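Magalhães Craft Outreach: October report
Prepared by Glenys Lockwood for Neville Hulme

Sessions
The knitting group now meets at 2 in the afternoon. Jamie Hebden has taken over the beginners and moved them from scarves to small pouches, a pattern they can finish in a week.

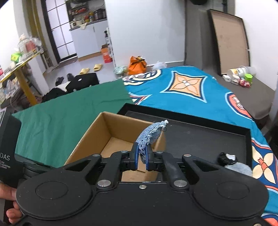 Home kits
We mailed 40 kits to members who can't travel. Several use them in bed, so Barry Horrocks is asking Brusico for boxes that fit on a tray.

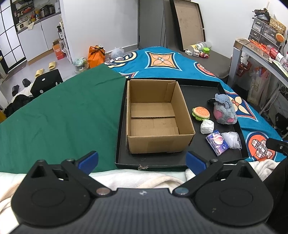
Spending
Yarn and postage came to $3,000, within budget. The second payment to Hilell for room rental is due next month.

Next steps
Kjell Hovland will phone the 60 people on the waiting list. We request your approval to add an evening session.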